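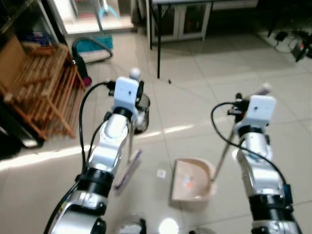 Search jobs Keyword Location Go

Remote Arm Operators (part-time and full-time)

Ernarmont, Custari site

Posted 2024-05-12

3 min read

Ernarmont is looking for people to operate two-armed robots doing ordinary household jobs. You will steer the arms by hand controls, one in each hand, and the robot will copy what you do. Each run is recorded and used to train the software that will later do the same job by itself.

No engineering background is needed. Several of our current operators came from kitchens, warehouses and care work.

What the work is

The present project is called Mạch and deals with floors and tidying. A typical task is sweeping: the left arm holds the broom, the right arm holds the dustpan, and you bring scraps of paper and other small bits into the pan without tipping it. Other tasks on the list are folding towels, loading a dish rack, wiping a table and putting shoes in pairs.

You will repeat one task many times in a shift, with small changes between runs. The broom may start in a different place, or the litter may be further from the pan. We need 1000 good sweeping runs before the project moves on, so please think about whether you can stay careful while doing the same thing again.

A run counts as good if the task is finished, the arms have not knocked into each other or the furniture, and there are no long pauses. If a run goes wrong, you mark it as failed, write a line saying what happened and set up the next one. Failed runs are kept. You are not marked down for them in your first month.

Operators also reset the room. That means putting tools back, scattering litter according to the task sheet and checking that the arm cables hang free before the motors are switched on.

Hours and training

Shifts are four hours, mornings or afternoons, Monday to Friday. Full-time operators work both, with an hour for lunch. There is a short break after every 23 runs or every 45 minutes, whichever comes first.

Training lasts 2 weeks and is paid at the normal rate. The first days are spent on picking up and setting down blocks. Long-handled tools come later, as they take more practice: a small turn of your wrist moves the far end of a broom a long way.

What we ask for

- Steady use of both hands at the same time
- Normal or corrected eyesight
- Able to stand for up to 170 minutes in a shift, or use the seated station
- Enough written English to fill in the run log
- Aged 18 or over

Experience with game controllers, sewing, model making or driving plant is useful but we do not require it.

How to apply

Applications are handled by Justilico through the form on its jobs page. Give your preferred shift and a few lines on any work you have done with your hands. There is no need for a covering letter.

If you are shortlisted you will be asked in for a one-hour trial at the controls. Travel costs within the region are paid back on the day. Please bring proof of your right to work and wear flat, closed shoes.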